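Home Help Board > Kitchens > Small kitchens

Where do I put a microwave when there is no counter left to put it on?

Asked in November. 2 follow-ups, 3 answers

We bought the upstairs half of a duplex in Morna last spring and the kitchen is a hallway with a stove in it. The microwave currently lives on top of the fridge, where my spouse can reach it and I can't, so I have been heating my lunch with a step stool and a certain amount of prayer. 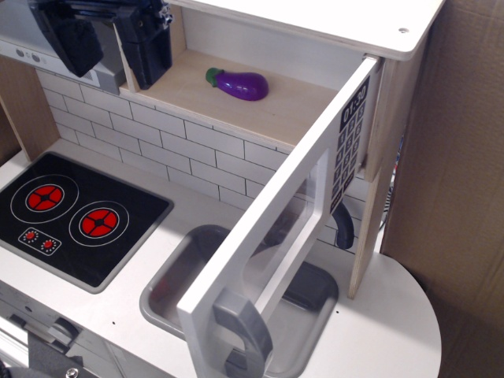 Reading time: 4 minutes

Options as I understand them:

Over the stove, with the fan built in. There's a range hood there now that makes a noise like a bus and moves no air, so I wouldn't miss it.

On an open shelf beside the upper cabinets. The gap between the last cabinet and the window trim is 70 cm at the top and 69 at the bottom, which tells you what kind of house it is.

In a lower cabinet with the door taken off. We have a toddler who enjoys buttons.

I had a quote from Denevier for a proper built-in with a new cabinet run to match. It came to $3,000 before tax and before the appliance. The man was very pleasant and left me a fridge magnet. I would like to spend a lot less than that and I can use a drill if someone tells me where to point it. What have people done in a kitchen this size, and do you still like it?

Edit: yes, I've thought about not having a microwave. I thought about it for one evening and then wanted soup.

Edit 2: the wall with the gap is plaster over lath, outside wall. The one behind the stove is drywall. I don't know why. I didn't ask the seller enough questions in general.

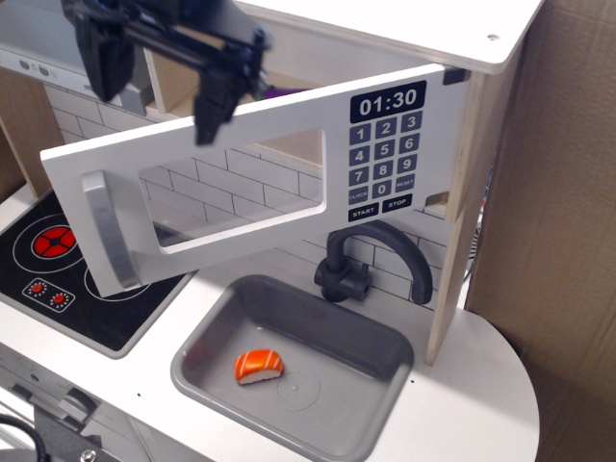

Door open, keypad to the right, 01:30 on the display

ANSWER 1 (marked helpful)

Shelf in the gap. I did this in a galley kitchen a bit narrower than yours and it has been up for years.

Build it to the smaller measurement, then take off a little more, and hide the difference with a strip of trim on the window side. Everybody who builds to the bigger number ends up sanding a shelf in the driveway at nine at night. Ask me which driveway.

Things I would sort out before buying any lumber:

Depth. Countertop microwaves are deeper than upper cabinets, and the manual will want breathing room behind as well. Ours sticks out past the cabinet faces by the width of my hand. You stop seeing it in a week. Your forehead may take two.

Height. Have the shortest adult in the house stand there holding a full bowl of water. The floor of the microwave should be lower than their chin, and chest height is better. Any higher and you're tipping hot soup toward your own face. Your fridge-top arrangement is the worst one going and I'd stop using it tonight.

Door swing. This one got us. Nearly all of them open to the left, so if the wall or the window trim is on the left you will be reaching around the door forever. Hold a piece of cardboard the size of the door up there with painter's tape and pretend to make popcorn. You will feel silly but you'll know.

Studs. On plaster and lath a cheap stud finder will report studs everywhere, or none, depending on its mood. A strong magnet is better. Drag it along until it grabs the nails holding the lath on, and look for a vertical line of them. In my place the studs were supposed to be 16 inches apart and mostly were, in the way that the bus is mostly on time. Drill a small pilot hole where the shelf will cover it and see if you get wood.

Then a ledger board along the back screwed into at least two studs, a cleat on the side of the cabinet, and a decent bracket at the window end. Don't hang it off the cabinet alone. Those are held up by optimism and four screws.
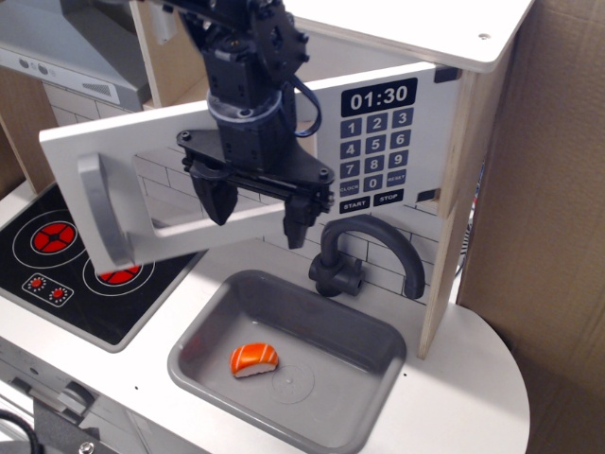

Also find out what else is on the circuit. If the outlet up there shares with the kettle or the toaster you'll be walking to the panel every breakfast. Ours did, and we had an electrician run a new line, and that cost more than the shelf, the microwave and the paint together. Still nowhere near the Denevier number. He also found a junction box buried behind the backsplash, so budget for him finding something.

Comment from the asker: Cardboard door test done. The window trim is on the right so the swing is fine. The stud magnet is currently stuck to the stove and the toddler is thrilled.

Comment: Would add that a shelf over a radiator or baseboard heater is a bad idea. Check what's underneath.

ANSWER 2

Go over the stove. You've already got a dead hood there, drywall behind it, and probably power in the cabinet above. It's the one spot in a small kitchen that isn't doing anything else.

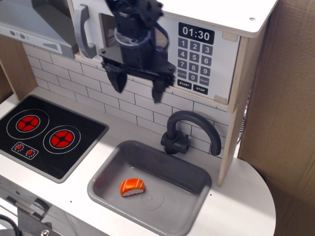
Play kitchen microwave, mounted above a white brick-pattern backsplash

Downsides, in fairness. The fans on the cheaper ones are weak. If yours vents back into the room (most do unless somebody has run a duct) you'll be washing a greasy filter and pretending you do it monthly. You also have to reach over whatever is boiling on the front burners to get your coffee out. I'm tall, so take my enthusiasm with that in mind. With a toddler I like it a lot more than the lower cabinet, anyway.

We have an Irkinon, bought scratched from Cieślak, the appliance place by the rail bridge. The scratch is on the side that faces the cabinet. They'll come out and hang it for a fee, and I'd pay it, because it's a two-person job and the second person has to stand there holding it over their head while the first person looks for a bolt. We did it ourselves. We're still married, but there was a quiet stretch in the middle.

Measure from the stove surface up to the cabinet bottom before you fall for one. The minimum clearance is in the install sheet and it varies, so read the one for the model you're buying.

Comment: Seconding the scratched ones. Ask to see the dent first though, as some are on the door.

Comment from the asker: Went and measured. The cabinet above the stove is too low, or the stove is too tall. I blame both. Leaning shelf.

ANSWER 3

just put it in the living room. we did and its fine

Comment: How do you explain this to guests?

Comment: what guests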